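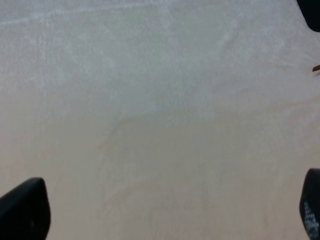

I have been oiling wooden kitchen things since my aunt gave me her old bread board, and I still get a thrill every time the first coat goes on and the grain wakes up! If you have a spoon that feels fuzzy or a board that has gone gray and thirsty, set aside an evening for it. You'll be so pleased.

Start with a good wash. Hot water, a little dish soap, a stiff brush, both sides, and then stand the board on its edge to dry. Leave it 24 hours. I know, I know, you want to get going (so do I, every single time), but damp wood won't drink the oil.

If there's an onion smell, scrub with coarse salt and half a lemon before you wash. Garlic takes two rounds. Fish I have never beaten completely, so I keep a separate little board for it, an ugly one from a yard sale in Brarkell that I'm very fond of.

Next comes sanding, but only if the surface feels rough. Go with the grain, light hand, and wipe off the dust with a barely damp cloth. Spoons are easiest if you wrap the paper around your thumb and work the bowl in small circles.

For oil, buy food-grade mineral oil from the drugstore. Pour a puddle in the middle, spread it with an old T-shirt, and don't be shy about the end grain – it soaks up more than you'd believe. Give it 4 hours, then buff off whatever is left sitting on top. A brand-new board wants 2 coats, and an old dry one may want more.

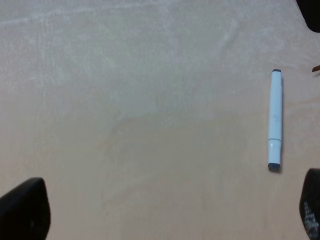 Neville Goodall wrote in to say he used olive oil on his salad bowl for years and it went sticky and smelled like old crayons. Can he save it? Yes, Neville, very likely! Wash it with hot soapy water and a spoonful of baking soda, let it dry, sand it back to clean wood and start over with mineral oil. Cooking oils go rancid in the wood, and walnut oil is the one I'd make an exception for, provided there are no nut allergies at your table.

Once the oil has gone in, I like a board cream on top. Melt one part beeswax into four parts mineral oil in a jar set in a pan of simmering water, stir with a chopstick and let it cool with the lid off. It sets up like soft butter and keeps for ages in the cupboard. Rub it on thin, leave it overnight, polish in the morning with a dry sock. The smell is wonderful, all honey and warm wood.
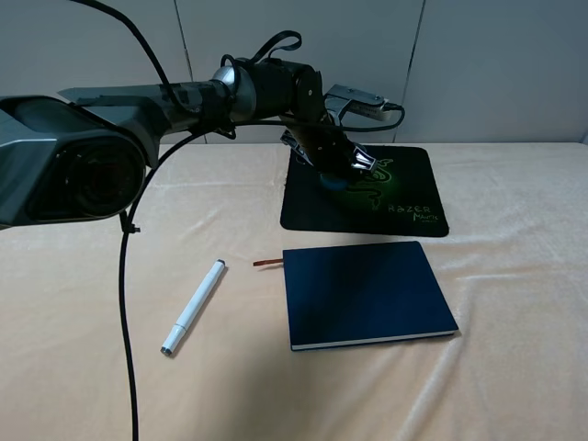

The same cream does beautifully on rolling pins, knife handles and the lid of a wooden salt box. Skip it on anything that sits near a burner. And please keep all of it out of the dishwasher, even on the quick cycle, even just the one spoon.

I do the whole drawer again each May, and the bread board whenever water stops beading on it.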